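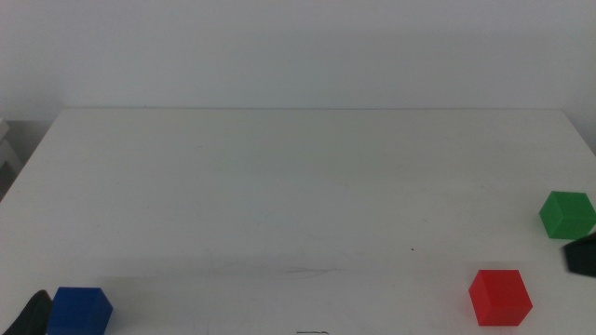 4 min read

Unit 2: Still life with plain solids

Handout for Foundation Drawing, Lenent Evening School. Prepared by Hiwot Abdella. Bring this sheet to both sessions.

Last session was spheres and eggs. In this unit we move to cubes on a table. A cube has straight edges and flat faces, so mistakes in angle and tone show up quickly. The setup is three cubes on a white table against a white wall: one blue, one red, one green. You will draw it in pencil first and paint it in the second session.

Materials

Soft and medium pencils, a kneaded eraser, a ruler for checking only, smooth paper. For the second session, gouache in the three primaries plus white and black, and a flat brush. Assefa on the ground floor sells single tubes if you don't want a full set.

1. The table line

Draw this first. The back edge of the table meets the wall in a nearly straight horizontal line, a little above the middle of the view. Keep it light. The wall and the tabletop are both pale and you will be tempted to outline the edge in black. It should be a change of tone. The wall is faintly gray and gets slightly darker toward the top, so leave some room in your value scale for that.

2. Placing the cubes

Mark where each cube sits before you draw any of them. Red and blue are toward the front, roughly in line with each other, blue on the left and red at the lower right. Green is farther back, near the right side. Red looks largest because it is closest.

Let your page crop the group. The blue cube runs off the bottom and the green one runs off the right. Students often shrink everything to fit it on the sheet, and then the depth goes flat. Draw only what is inside the border and stop at the line.

3. Faces and corners

The red cube shows its top and two sides. Start there. Draw the nearest vertical edge, then the two bottom edges leading away from it, then the top. Parallel edges going back into space should come slightly closer together. Check this by extending them lightly past the cube.

For the blue cube you have the top and only the upper part of the front faces. Work down from the top face and do not guess at a bottom edge.

4. Tone within one color

Each cube is one color but several values. Look at red: the top is the lightest, the left and right sides are different from each other, and the shadowed side is a deep crimson. Green goes from a lighter leaf green on top to a stronger green on the sides. The blue top is lighter and leans a little purple, with royal blue below.

When you mix, do the middle value first and adjust from it. White alone will make the red go pink – add a touch of yellow to keep it warm.

Homework

Draw one box from your kitchen on a plain surface, in pencil, from two heights. Write 32 words or fewer on which view was harder. Hand in by the end of June to Bezawit Feyisa in the print room.

Shares: 32
Comments: 3

marla_t
Is the ruler allowed for the table line? I can't get it level.

Hiwot Abdella
Freehand first, then check it with the ruler and correct.

dpk
The tip about yellow in the red helped. My first try looked like bubble gum.

Related
Unit 1: Spheres and eggs
Unit 3: Cylinders and ellipses
Mixing grays without black
How to stretch paper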